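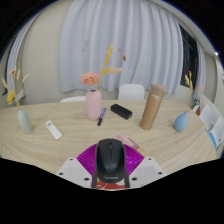

Vol. 2, p. 164

**Figure 3.** One of the tables in the Sirnico sample, with three vases of stems and flowers, a remote control, a marker pen, a thermos bottle and a Lenovo wireless mouse.

### 4.2 Ornament and everyday items on the shared table

The previous section dealt with tables kept for a single purpose, chiefly eating. The present section turns to those which householders described as "general" tables. These made up the larger part of the Sirnico sample and proved harder to classify, as their contents changed in the course of a day and were seldom put there as a group. Hayat's scheme (see Section 2.3) separates *standing* items, which residents regard as belonging to the table, from *passing* items, which are set down for a time and are expected to go elsewhere. The distinction rests on what residents told us and cannot be read from a photograph alone.

Ornament was the most stable class of standing item. Vases were recorded more often than bowls, trays or candles, and many held dried or artificial stems. Figure 3 shows a pale green vase and a taller pale pink one on the same light wooden table. They differ in shape as well as colour, yet both hold dried stems, and each has a flower among them, yellow in the first and peach in the second. Pairs of this loosely matched kind were common in Sirnico and less so in Calimlim, where a single large vase was preferred. Several residents said that dried stems were chosen for the small amount of care they require. One respondent in Calimlim had kept the same arrangement through two changes of address.

Passing items were more varied. The coding list drawn up for the Sidavach pilot allowed for remote controls, writing materials, drinking vessels and computer accessories, all of which appear in Figure 3. It made no allowance for loose cards and papers, and these were added under a separate heading after the first round of coding. Small dark cases and boxes caused some difficulty. Where the use of such an item could not be settled, as with the black box beside the thermos bottle in Figure 3, it was entered as "unassigned" and left out of the comparison by function. Coders were asked not to guess.

The full list for the three districts runs to 919 entries, of which nearly half were coded as passing. Remote controls deserve a brief comment. They were first entered as passing items, on the view that their proper place was beside the television. Interviews did not bear this out. Many residents considered the table to be the place where the remote control was kept, and some were annoyed to find it anywhere else. The code was therefore revised, and the earlier entries were corrected by Waqas Hayat before the tables in Appendix B were prepared.

Drinking vessels were divided according to whether they had a lid. Open cups and glasses were usually cleared by the evening, whereas flasks and thermos bottles tended to remain until they were next needed. Residents in Himik, who were interviewed separately in August, reported the same habit, although their answers are not included in the totals given here. The position of each vessel on the table was noted but is not analysed in this paper. Differences between households with and without a separate desk are taken up in Section 4.3.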